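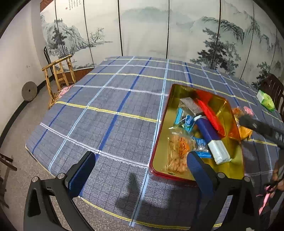 My tablecloth, the blue plaid one, with the snack tray on it

Getting the wax feeling out of a cotton tablecloth?

kevach_lane
Posted Jun 17, 2019
Hello to all. I have bought a large plaid tablecloth, grey-blue with yellow and white stripes, from the market in Drinero. The seller told me it is pure cotton. I have washed it two times at 40 degrees and it still feels a little stiff, like there is wax in it. Water stays on top in small drops before it goes in. I would like it to be soft and to take up a spill. Should I wash it hotter, or will I lose the dark blue? I paid 31 for it, so it is not a tragedy, but I like it very much.

moth_and_pin
It is only the finish from the factory. Soak it overnight in cold water with a cup of soda crystals, then wash as normal. Two or three rounds and it will go.

Swai Linens Fan
I don't agree with soda crystals on dark colours. I had a Clukel cloth in navy and it came out with pale patches along the folds. Plain hot wash, 60, no softener. Softener is what makes the water sit on top.

moth_and_pin
Patches on the folds means you left it folded in the soak. It has to be open and moving. I have done this with cloths from 1977 which were my grandmother's and the colour is still good.

kevach_lane
Thank you both. I must confess that I did use softener, both times, because I thought it would help with the stiffness. So maybe I made it worse. My bath is big enough to soak it open. But how do I know if the blue is safe?

oldhemline
Wet a corner, press it with a white cloth and a warm iron. If the white cloth stays white, go on. And please check it really is cotton. Pull one thread from the hem and burn it over the sink. Cotton smells like paper, polyester makes a hard bead. Market sellers say "pure" about everything.

Swai Linens Fan
Agree about the burning. If it is a mix it will never drink water like cotton does, you can wash it 71 times.

kevach_lane
I did both tests this evening. White cloth stayed white. The thread smelled like paper, and there was no bead, only grey ash. So I will try first the 60 wash without softener, and if it is not enough, the soda.

moth_and_pin
You will end with the soda :) Measure the cloth before you go to 60, cotton can shrink.

oldhemline
She is right about that. Mine lost almost 475 square centimetres, and then it was too short at one end of the table. Dry it flat if you have the room.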